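# The Great Bedroom Pack-Up, part one

I'm finally boxing up the bedroom and I am having the best time! I thought I'd dread it, but there's something so satisfying about opening an empty carton on the bed and just filling it with soft, silly things. The move to Judby isn't until the end of February, so I can go slowly and enjoy it (and I am, very much).

My rule for this first box was squishy stuff only. The cake roll pillow went in, the one with the pink swirl, and then a fluffy lavender guy I've had since my first apartment – his name is Filip and he is coming in the car with me if the box gets too full. I stuffed a pack of tissues in there too, mostly to fill a gap, and now I kind of love that future me will open it and have tissues right away.

The Hello Kitty sheets stay on the bed until the very last morning. I'm firm on that!

Next up is the bamboo shelf, and oh boy, the books. My friend Gunhild Kjærgaard moved last year and told me to keep every book box under 30 pounds, so I'm going to borrow her bathroom scale and do it properly. The 40-color set on the top tier gets packed last, since I still want to finish a birthday card for my niece.

I gave myself until 9 tonight and then it's noodles and a movie. Tomorrow I start on the toiletries, and I already know I own way too many little bottles.
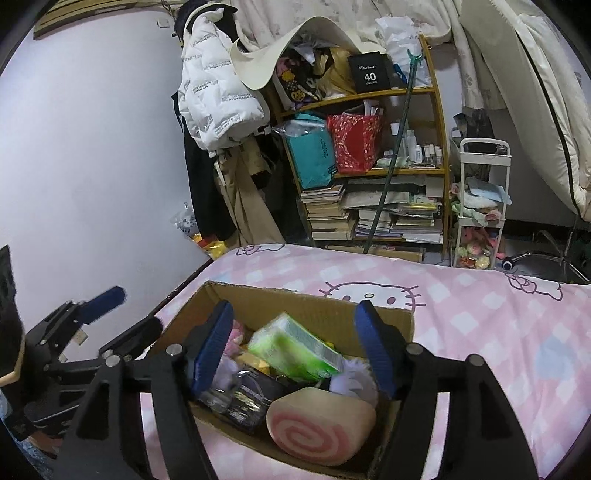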